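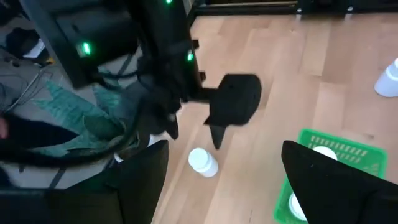 Figure 3. Wrist view of the open gripper above a white bottle lying on its side, with the green basket at lower right.

4.2 Rules for starting and ending a trial

The bottle task was run under the Masten protocol, a written set of working rules drawn up for the Lodotberg project and revised in June. The protocol covers three matters: the condition of the work area before a trial, the conduct of staff while the arm is powered, and the grounds on which a trial may be rejected. It does not prescribe how the arm should be controlled, and the controller used in this study is described in Section 3.

A bottle on its side, as in Figure 3, is treated as a valid target. Earlier drafts required every object to be upright at the start. That rule was dropped when the two laboratories taking part found that operators were correcting the layout by hand between attempts and recording the correction in different ways. Under the present text, an object may be moved by hand only after the operator has pressed the hold control and entered the reason in the log. A trial with an unlogged correction is void.

Of the 500 trials logged under the revised rules, 94 percent met every condition of the protocol. The remainder were kept in the archive and left out of the analysis in Section 5. Most were rejected for incomplete log entries — a fault of record keeping that says little about the arm itself.

Household objects other than the targets may remain within reach of the arm, provided that they are named on the layout sheet. Potted plants are accepted under this rule. Their leaves partly hide what lies behind them and have no fixed outline, and the protocol asks that they be left in place for the whole of a session.

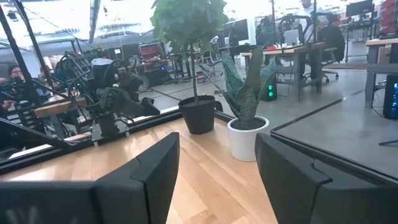
Iman El Fassi objected to this rule during the review of the draft, arguing that a plant "is never the same obstacle two weeks running" and that a layout sheet with only the names of objects would not let another laboratory repeat the test. The objection was accepted in part. The sheet now requires the height and spread of each plant, measured at the start of the session. El Fassi had also asked for artificial plants to be used in all comparison trials, and this request remains open.

The rules for placing an object in a container follow the McPhee checklist, with one change. The checklist scores a placement when the object touches the base of the container. The present protocol scores it only when the fingers have opened and the arm has withdrawn. A bottle held over the basket is therefore recorded as in transit, whatever its height above the rim, and other bottles already inside do not alter the score. Speed during transit is limited to 70 percent of the value used in free motion. 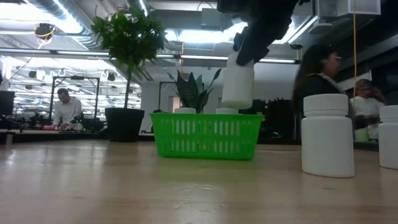 4.3 Staff near the work area

Staff may continue other work in the same room while a trial is in progress. The operator alone may authorize a person to reach into the work area, and must hold the arm before doing so. The Ullcombe guidance, on which this section is based, permits a spoken warning in place of a hold at low speed. We did not adopt that exception.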